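Sirnthorpe Community Garden Club
Minutes of the Spring Planning Meeting
March 9, 2018

Chair: Subira Kombo
Minutes: Anwara Amarasinghe
Place: Upstairs room, Sirnthorpe library

1. Opening

Subira opened the meeting at half past six and said how great it was to see such a full room with frost still on the ground! The December minutes were read and accepted with one correction: the compost bays were rebuilt by the Prilby Road group, and the club thanks them properly this time.

2. Plots

All the big plots are taken for the season and there are 20 half plots left (mostly along the north fence, where it's shadier but very good for lettuce, peas and rhubarb). Subira would love to see these go to first-time growers, and the meeting agreed. Anyone who already has a plot can ask for a half plot after the end of April if there are any left.

There was a long and cheerful talk about paths. Several people had trouble with wheelbarrows last fall because squash vines had crossed from one side to the other. Agreed that vines get turned back onto the grower's own plot, and that neighbors may turn them back gently themselves without asking first. No one is to cut anything.

Plot 14 has been left untidy since summer. Subira has spoken to the holder, who has a new baby and would like to share the plot for a year. Two members offered on the spot!

3. Seed order

Anwara went through the order. We are buying from Zalard again, as the germination last year was wonderful, especially the runner beans and the little yellow tomatoes. The order comes to $162 with shipping. That covers beans, peas, carrots, beets, chard, three kinds of kale, sunflowers for the front bed and a lot of basil. Approved.

Requests that didn't make it onto the order: okra, melons, and a purple potato that Zalard has stopped carrying. Anwara will look for the potato elsewhere. The melons led to some lively disagreement. Those in favor say the wall behind the shed gets hot enough. Those against remember the last time. It was left that anyone who wants to grow melons should bring their own seed and report back to the rest of us.

Seed packets can be picked up from the shed on any Saturday morning in April. Please write down what you take.

4. Water

The new barrels are in and the gutters on the shed now feed both of them. Each holds 50 gallons. It was agreed to keep them for watering cans only and to leave the hose on the town supply.

The tap by the gate drips. It has a new washer on order and should be fixed before the water is turned back on. Until then please don't force it.

Hose times stay the same: early morning or after supper, and not in the middle of the day. A question was asked about leaving soaker hoses running overnight. The answer was no.

5. Vuorinen apple trees

This was the item everyone had been waiting for! The Vuorinen family is moving and has offered us the young apple trees from their side yard, free, if we can dig them up before the buds open. Subira has been to look at them and they are healthy, well shaped and small enough for two people to carry.

Agreed to take them all. They will go along the east side where the old brambles were cleared. Holes to be dug wide and not too deep, roots kept wrapped in damp sacking on the way over, stakes in before the trees. Anyone with a pickup, please talk to Subira. There was a question about whether the varieties are known. Two are, the rest will be a nice surprise in a few years.

We will need mulch. The tree crew in town will drop a load of wood chips at the gate if somebody is there to open it.

6. Plant labels

Anwara raised the matter of labels, with feeling. By July last year half of them had washed blank and we sold a tray of cabbages as broccoli. Whiteboard markers are fine for the chore board in the shed and no good at all for anything left out in the rain. From now on labels get written in soft pencil or garden paint pen, with the name of the plant on one side and the date sown on the other. 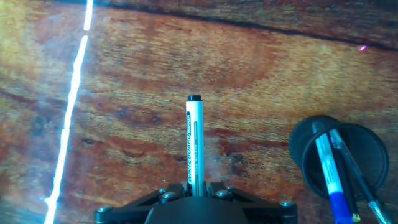 Item 6: whiteboard marker, for the chore board only.

A jar of pencils will be kept on the potting bench. Please put them back.

7. Plant sale

Last year's sale brought in $300, our best yet, and there was real excitement about doing it again. Agreed to hold it on a Saturday in the middle of May, at the gate, starting at nine. Tomatoes and herbs sell fastest, so more of both. Several members will start extra trays at home on their windowsills.

Subira asked for bakers. Hands went up for rhubarb muffins, seed cake and a lemon loaf. Tea and coffee as before.

8. Any other business

The robin is back in the shed. Please leave the top shelf alone and keep the small window open.

A pair of green gloves and a good trowel were left on the bench over the winter. Ask Anwara.

The shed lock sticks in cold weather. Lift the door a little as you turn the key.

The meeting closed at ten past eight. Next meeting at the garden in April, weather allowing. Bring a chair.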